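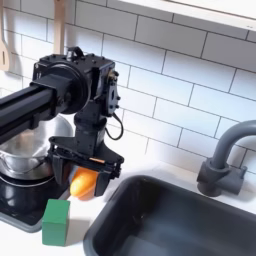

Athina Drakos asks whether the Naststead branch will still take book returns on Sundays once the new hours begin. It will. The outside return slot stays open at all times, and items left there on a Sunday are checked in on Monday morning.

The new hours for all branches of the Vandmont Public Library take effect Wed 6 October. Naststead and Stasiv will open at 11 on weekdays and close at 8 in the evening. Saturday hours do not change.

Stasiv will be closed on Sundays through April. Holds that would have expired on a Sunday will be kept on the shelf for two more days. Patrons do not need to call to request this.

The early literacy hour moves to the lower level at Naststead. Each session is limited to 11 families. Registration is at the front desk or by phone, and opens one week before each session.

Study rooms may be booked for up to four hours per day with a library card in good standing. Bookings made under the old schedule will be honored where the building is open. Patrons whose bookings fall outside the new hours will receive an email.

The library received 700 written comments on the draft schedule. The later weekday closing was the change requested most often. A summary, prepared by Iraklis Stefanou, is available in print at both branches.

Questions about fines, cards or holds should go to the front desk of your home branch. We are not able to look up accounts through this page.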